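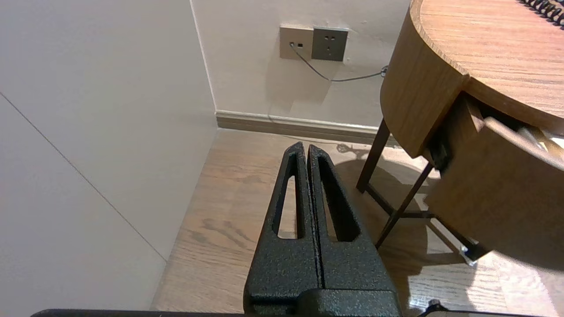

Housekeeping Practice, Handout 4: The Bedside Table
Notes by Azucena Bautista, for the evening group

We spent so long on bed corners last time that the bedside table got squeezed into the final few minutes, and I promised to write it up properly. It is a small piece of furniture and it is very easy to give it one swipe and move on, but a guest lies with their face right next to it all night, so please be kind to it!

Work from the wall outward. Before you touch the table, look behind it and see where the cables run. Follow each one with your eyes, and if a cable is caught around a leg, free it gently. Never pull a phone cable by its middle. Then do the baseboard with a barely damp cloth, and after that the floor under the table, where dust likes to settle around the feet.

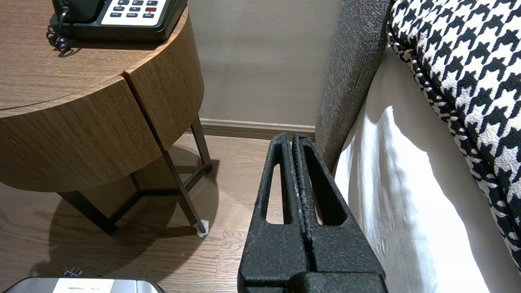
Round tables are a little fussier than square ones, I find. You can't run the cloth along an edge and be done, so go around the curve in one slow pass, fold the cloth to a clean side, and then do the top in overlapping strokes with the grain. Legs and crossbars come last - yes, the crossbars too, they hold more dust than you would believe.

The drawer. Open it every time, even if the room looks as if it was never slept in. Lift things out, wipe the bottom and the corners, and put everything back flat so that nothing catches when it closes. Getsemaní Tovar asked in October whether to wipe the slides as well. A dry cloth along the rail is plenty, and no spray, please.

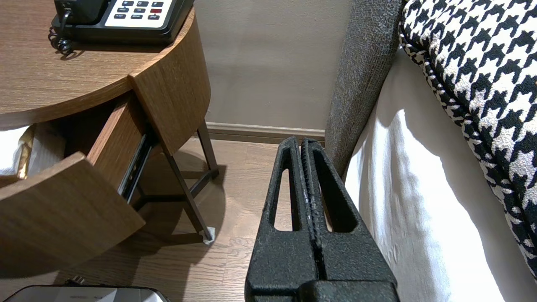

The drawer partly open, with its slide showing along the side.

The telephone gets more hands on it than nearly anything else in the room. Lift the handset, wipe both ends and the grip, then the cradle, then the keys with a cloth that is only just damp. Let the coiled cord hang free for a moment so it can unwind itself, and lay it back down without forcing it.

Tissues should be within easy reach of the pillow. Set the box fully on the table, square it up, and fold the top sheet neatly if that is the house style.

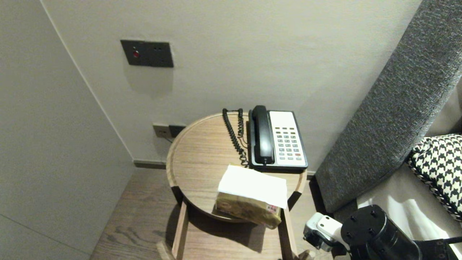

Corner table with corded telephone and tissue box.

For next time: practice the full order at home on any small table you have, and bring two dry cloths. We meet in room 19 as usual.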